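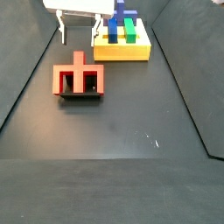

Yellow block on a dark gray work surface, white gripper fingers open at left.

Block party update: street closed, grills on, please read the parking bit

OK quick one this month, I'm typing this between shifts so bear with me. The Gilmont Street block party is on for June 29, 2024. Starts at 2, goes till the band gets tired. City permit came through last week, finally. Copy is taped inside the window at Bianchini Bakery if anyone wants to look at it.

Parking. Cars off Gilmont between Vomley Avenue and the alley by noon. Not 12:30. Last year we had a minivan sitting right where the tables go and the owner was at the lake. If you will be away that weekend move it before you leave or give a neighbor your keys. Vomley stays open to traffic the whole day, both sides, so park there or behind the old Zellis building. The Zellis lot has 49 spaces and they're fine with us using it as long as we're out by Sunday morning. Don't block the loading door.

Food. Thanasis Koutsoukos is running the big grill again and wants to know numbers. We told him to plan for 200. He is doing chicken, sausages, and the peppers. Veggie stuff goes on the small grill, separate tongs, he has promised. Everybody else brings a side or a dessert, enough for your own household plus a few. Even house numbers sides, odd house numbers dessert. If that leaves us with too much potato salad again then so be it. Label anything with nuts. Masking tape and a marker will be on the first table.

Drinks are bring your own. Coolers go on the shady side by Fotini Lambrakis's hedge (on the sidewalk, not in the hedge, she asked me to say that). Ice from Bianchini's, they are giving us a discount on bags if you say it's for the party. No glass bottles on the street please, there'll be kids running around barefoot, there always are.

Tables and chairs. We have 19 folding tables promised and could use more. Chairs we are short. Bring your own lawn chair, put your name on the bottom. There are still two from last summer in my garage, one green stripe, one with a broken arm. Come get them.

Music. Brendan Ó Súilleabháin and his group start at 5. They need an outlet and the extension cord from last year has gone missing, it's the long orange one. Check your basements. Before that it's just a speaker, and Magdalini Sotiropoulos is taking requests for the playlist. Keep them clean. She'll have the final say and she is not going to argue about it.

Kids. Sidewalk chalk, bubbles, the sprinkler at the Lambrakis house, bike parade at 3. Decorate the bikes at home, there won't be time to do it on the street. Helmets. Paraskevi Sotiropoulos is leading the parade on her scooter and it goes down to Vomley, turns around before the barrier and comes back. Grown-ups needed to stand at the Vomley end for that, two would be enough, let Paraskevi's mom know.

The raffle is back too. Tickets are $2, proceeds go to the new bench at the bus stop. Prizes so far are a bread basket, a haircut, a tomato plant and a "mystery box" from the Koutsoukos attic. More prizes welcome, drop them at the bakery counter with your name on.

If it rains: light rain we go ahead, we have canopies. Thunder, we move everything to Sunday, same times. I'll put a note on the bakery door by 10 that morning and text the people on the phone list. If your not on the phone list, write your number on the sheet next to the register.

Cleanup starts at 9. Even if you only take one bag of trash with you on the way home that helps a lot. Recycling goes in the blue bins, which are coming from the city on Friday. Grease does NOT go down the storm drain. Thanasis has a can for it.

Also, unrelated, somebody left a casserole dish on my porch, white with a blue rim, no name. It's clean. Knock any time after 6.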